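My report started with my grandmother's recipe box, and I hope the reader will forgive me for spending a moment on it before I get to the results. She kept her bread recipes on index cards, and almost every one of them ends with the words "let it rise until it looks right." I have ruined a good many loaves trying to work out what she meant. When our food studies class was told to choose a question from home and look into it properly, I already had mine.

## What I wanted to find out

I wanted to know whether a slow rise in the refrigerator makes bread that people like better than bread raised on the counter in an afternoon. Plenty of cookbooks say so, and my grandmother would have said it was nonsense (she never had room in her refrigerator anyway). I also wanted to learn whether ordinary eaters, with no training in tasting, could tell the two apart at all.

## How I went about it

I used one plain white dough for everything: flour, water, salt and a little dry yeast. Half of each batch went into a covered bowl in my kitchen until it had doubled. The other half went into the refrigerator overnight and was shaped the next morning. Both halves were baked in the same oven, in the same two pans, and I swapped the pans each time in case one of them ran darker than the other.

I baked all through April, and by the end I had gone through so much flour that my roommates began leaving me polite notes. Altogether I managed 38 loaves. A few of the early ones were left out of the tasting after I forgot the salt, and I mention it here so that anyone repeating the project will write the word SALT on the lid of the flour bin, as I now have.

Kneading took me longer to get used to than anything else. I had always added flour whenever the dough stuck to the counter, and my first loaves were heavy as a result. After some reading I switched to wet hands and a scraper, and then left the dough alone for a while before coming back to it.
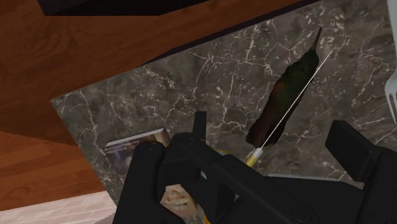 Gediminas Kütt thought I was giving the refrigerator too much credit, and told me after my halfway talk that the longer time was doing the work and the cold was only there to keep the dough from running away with itself. A cool cellar, he said, would have given me the same bread. I couldn't test that, having no cellar, but I think it's a fair point and I have tried to word my findings with it in mind.

## The tasting

I set up a table outside the student lounge at lunchtime and asked people to try one piece of each bread, with the crusts trimmed off and no butter. I had 84 tasters in the end. Each of them filled in a short card asking which piece they preferred and why, and there was a blank space at the bottom that people used far more than I had expected.

More tasters chose the overnight bread than the same-day bread, though the gap was smaller than I had hoped for. The words that came up most for the overnight loaf were "chewy" and "a bit sour." Those who preferred the same-day loaf mostly called it soft, and several said it reminded them of the bread they grew up with.

## What I would change

I would weigh the yeast on a better scale, and I would ask people what bread they usually eat at home. I suspect that question would explain a good deal of the split. I would also like to try the whole thing again with rye, and my grandmother's cards have a very promising one for that, stained almost past reading, which tells me to bake it "until done."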